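We need people to help us argue about robot rules (paid)

Hello! I'm Hòa Ông, and I look after the handling guidelines at Sustus. For the last while I've been writing a set of good practice rules for people who run robot arms on everyday objects, and I've got to the stage where I can't see my own mistakes any more. So I'm looking for 22 people to come and pick holes in them.

You don't need to be an engineer. I'd love a few, but I'd be just as pleased to hear from someone who's packed shelves, run a toy library, worked nights in a warehouse or taught a class of seven-year-olds to put things back where they found them. If you've ever read a set of instructions at work and thought "well, whoever wrote this has never done it", you're my person.

## What it's all about

The draft is called the Bramwell rules, after the building we work in (I did try for something grander). It covers the unglamorous bits of working with a robot arm: how a tray should be filled before a session, how close a gripper can go to a side wall, when the operator has to stop and reset, what gets written down and who signs it off.

There are 100 rules in it at the moment. That's too many, I know! Some of them say the same thing twice, and at least one pair flatly disagree with each other. Rule 14 says a tray should be filled so that nothing can tip over. Rule 31 says there must be room for both fingers on either side of any item. Try doing both with six torches in a narrow white tray, three above three, all pressed up against one another.
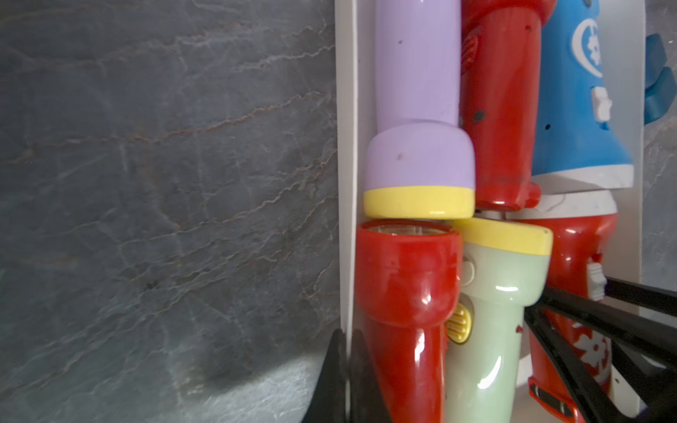 ## What you'd be doing

You'd come in for one session, which lasts most of a morning with a proper tea break in the middle. It goes like this:

1. You read a short chunk of the rules, usually a page or two, with a pencil in your hand. Scribble as much as you like.
2. We go to the bench and you watch an operator try to follow them to the letter. You can ask them to stop, go back or do it again more slowly.
3. If you fancy it, you can have a go at the controls yourself. There's a training sheet to read first, and an operator stays next to you the whole time with a hand by the stop button.
4. We sit down and you tell me which rules made sense, which ones got in the way, and which ones you'd cross out altogether.

I'll be taking notes the whole way through and I don't get offended. One person on the trial run told me the section on reporting damage read like a parking fine, and she was right, so it's been rewritten.

The things I most want opinions on are:

- how full is too full, and whether that should be a number or left to the operator's judgement
- what to do with items that have switches, straps or clear parts on them
- whether scuffed and scratched objects need their own record, or whether that's just paperwork for the sake of it
- how many failed grasps you allow before a person steps in and sorts the tray by hand

That last one causes rows. The Jullon team, who share the bench with us, want three tries and then stop. I'd been saying five. Come and settle it.

## Who can take part

Anyone over 18 who's comfortable reading a couple of pages in English and can stand or sit at a bench for a while. There's a stool, and the controls can be lowered. Please tell me beforehand if you need large print, a quieter session or anything else and I'll sort it.

I'm sorry to say we can't take people who work for Kureo, as they supply our software and it'd muddy things a bit.

## Money and other practical bits

You'll get a flat fee for the session plus your travel costs, paid within the month. If you'd like your name in the finished document, it goes in the thank-you list at the back, and if you'd rather stay anonymous then it doesn't. We keep your notes but not your contact details once everything's been paid.

Sessions run through December and start at half past nine. I'm hoping to fill all the places before then, so do get in touch early if mornings are tricky and you need a particular week.

## How to apply

Drop me a few lines (no CV, please!) with:

- your name and the best way to reach you
- what you do, or used to do, with your days
- one rule from any job you've had that you thought was daft, and what you'd have put in its place

Send it to Hòa Ông at Sustus, marked "Bramwell rules", or leave it at the front desk if you're passing. I read every one myself and I'll write back either way, normally within a week.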